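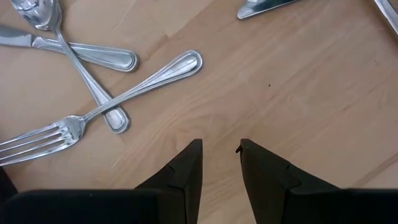
图 4-1 餐勺、餐刀与餐叉

最后更新：2019年7月24日

4 首次使用前的设置

恭喜，进水管和排水管都接好了，最费力气的部分已经过去！本章从加盐开始，到第一次装着餐具正式洗涤为止。Skikum 台下式洗碗机的设置并不复杂，第一次做请对照着步骤慢慢来，以后补盐、换漂洗剂就很顺手了。

4.1 设定水质硬度

软水器出厂时设在 H3 档。各地自来水差别很大，请先用随机附带的试纸测一下。

1. 打开厨房冷水龙头，放水片刻。
2. 将试纸浸入水中，立即取出，甩掉多余的水。
3. 等试纸变色稳定后，与包装背面的色卡对照，记下档位。
4. 接通洗碗机电源，按住“节能”键不放，直到显示屏出现“H”和一个数字。
5. 每按一次“开始”键，档位加一。到 H6 之后会回到 H0。
6. 显示所需档位后，按电源键保存并退出。

注意：家里已经装了中央软水机的，请设为 H0。这时不需要加盐，可以直接跳到 4.3。

搬家以后别忘了重新测一次。我们的安装指导 Bukola Wike 在 Harndale 给用户调机器时，遇到过不少杯子发白的情况，把档位改对之后，再洗几轮杯子就透亮多了，看着真舒服！

4.2 加入洗碗机专用盐

盐仓在内胆底部、下层碗篮的下面。首次使用需要先往盐仓里灌水，以后补盐时不用再灌。

1. 拉出下层碗篮，整个取下，放在旁边。
2. 逆时针旋开盐仓盖。
3. 向盐仓内注满清水（仅首次）。
4. 插好漏斗，倒入 900 克专用盐。水会从仓口溢出来，属于正常现象。
5. 用湿布把仓口螺纹上的盐粒擦干净，旋紧盖子。
6. 马上空机运行一次“快洗”程序，把溢出的盐水冲走。

小心：只能使用洗碗机专用盐。食用盐、海盐和融雪盐都不行。

警告：切勿将洗涤剂倒入盐仓，否则会损坏软水器。万一倒错，请不要开机，先联系 Lirkemura 服务中心。

“缺盐”指示灯在加盐后可能还会亮一阵子，等盐溶开就会熄灭，通常不用理它。

4.3 加入漂洗剂

漂洗剂盒在门板内侧，位于洗涤剂盒的右边。

1. 按下盒盖上的凸点，掀开盖子。
2. 慢慢倒入漂洗剂，到“MAX”线为止。
3. 用纸巾擦掉洒出来的部分，合上盖子，听到“咔”的一声就好了。
4. 用量旋钮先放在 4 档。

洗完玻璃杯上有水滴印，就调高一档；有彩色条纹或者发黏，就调低一档。每次只动一档，洗一轮再看效果。多试两三次就能找到最适合自家水质的位置，调好的那一刻特别有成就感！

4.4 摆放刀叉勺

带 Malhotra 抽屉的机型，刀叉勺平放在顶层抽屉里；不带抽屉的机型，请使用下层碗篮里的刀叉篮。两种方式都能洗得很好，关键是别让它们叠在一起。

使用抽屉时：

1. 勺子逐把错开，勺头一正一反交替放置。
2. 叉子放在带齿的槽位里，叉齿朝下。
3. 餐刀侧放在中间的窄槽，刀刃统一朝向一边。
4. 柄特别粗或者柄端很宽的餐具，把左侧托架往下按一格再放。
5. 推回抽屉，用手轻轻转一下上喷臂，确认没有东西挡着。

使用刀叉篮时，刀尖和叉尖一律朝下，勺子可以朝上。长柄汤勺、锅铲之类请横放在上层碗篮的前排。

小心：银器和不锈钢餐具不要放在同一格里，两种金属互相接触可能留下斑痕。木柄、角质柄以及用胶粘合的旧餐具请手洗。

提示：柄上有花纹或凸边的餐具，凹处容易藏住干掉的酱汁。放进机器之前在水龙头下冲一冲，用软刷带过就够了，不用提前洗干净，剩下的交给它！

4.5 第一次正式洗涤

1. 把碗盘面向机器中央摆好，杯子口朝下放在上层。
2. 在洗涤剂盒里放入一块洗碗块，合上盒盖。
3. 确认进水阀已经打开。
4. 关好机门，选择“强力”程序，显示屏会显示 184 分钟。
5. 按“开始”键。

头几分钟会听到进水和排水的声音，中途也会安静一段时间，那是在换水或者烘干，请不要急着开门。程序结束后蜂鸣器响三声，机门自动弹开一条缝。先等餐具凉下来，再从下层开始往外拿，免得上层的积水滴到盘子上。

日常用餐后的碗盘不太脏，用“节能”程序就可以。只洗杯子的话，推荐“玻璃”程序，水温为 40 ℃，对薄壁酒杯很友好。

4.6 如果显示屏出现代码

E1：没有进水。检查水阀是否打开、进水管有没有折弯。
E4：底盘有水，防溢开关已经动作。关闭进水阀，拔下电源，联系服务中心。
F2：排水不畅。取出滤网清洗，再检查排水管的高度。

更换滤网时请订购配件号 1036，随附的密封圈要一并换上。滤网的拆装步骤见第 6 章。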